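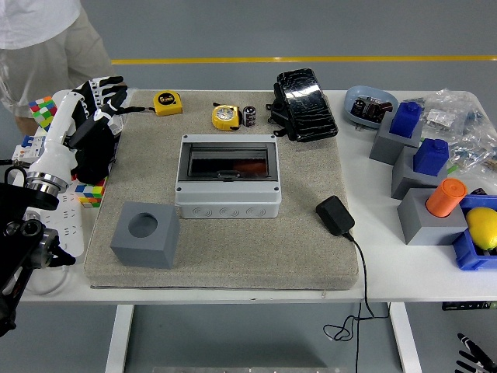 Open Day at Oltivbridge: The Trolora Arm, Reviewed by Someone Who Wanted to Like It

Posted October 15, 2020

I should say up front that I went for the parking. Oltivbridge is the only industrial park in the county where you can leave a car all day without paying, and Jetum, who rent the long building at the back, had put a sign by the gate saying OPEN DAY, ROBOTS, COFFEE. I can report on two of the three. The urn was broken.

Jetum sell the Trolora, a white arm with a five-figure price and a hand on the end of it. Around 200 of us had signed up over the day, in small groups, and my group was mostly men with folded arms.

The table

If you've been to these things before you know the usual setup: one part, one fixture, one motion, repeated until you clap. Jetum went the other way and gave the Trolora a table that looks like my kitchen drawer. There's a breaker box with a smoky see-through lid sitting in the middle of a thick felt pad, two yellow tape measures behind it, a capacitor, a power adapter with its cord hanging off the front, a couple of Rubik's cubes, and a lemon in a blue bin. I asked about the lemon and was told it was "for variety." Fair enough.

I liked the felt. It's the cheapest thing on the table and probably does more for the demo than anything on the price list. Small parts stay put on it, and when something gets dropped you don't hear it, which must be a comfort to the sales staff.

How it did

My slot opened with the tape measures. The hand came down with its fingers spread, thought about it, and picked up the one marked 5m on the second try. It moved it a few inches and put it down again. I have coworkers I'd rate lower.

The peg blocks went better. These are gray blocks with a blue or orange piece standing in the top, and the arm pulled an orange one and put it back without chewing up the hole. Very smooth, and a bit slow. I could have done it faster, but I would have wanted lunch.

The small capacitor was a no. Three tries, and then the operator said we were running behind.

The hand itself

Black and white fingers, jointed about where mine are. It's quieter than I expected. The rep gave the grip life as 3000 hours before the fingertip pads need changing, and a new set of pads is $285. He said this second number quickly.

Compared with the Wysocka

I saw the Wysocka in August at a different open day (working coffee). It's faster and it has a plain two-jaw gripper, so it can't do much with a tape measure except squeeze it. If you move the same box 1000 times a shift, buy the Wysocka. The Trolora is for people whose table changes every week and who have patience, or a grant.

Good
Handles a messy table
Quiet
Staff let you ask dumb questions

Not so good
Small round parts
Slow between moves
Price of fingertip pads
The urn

Three and a half stars out of five. Jetum say they'll run another open day once the new hand software is in, and I've asked them to try the capacitor first, while everyone's still awake. Parking is at the back, past the loading dock.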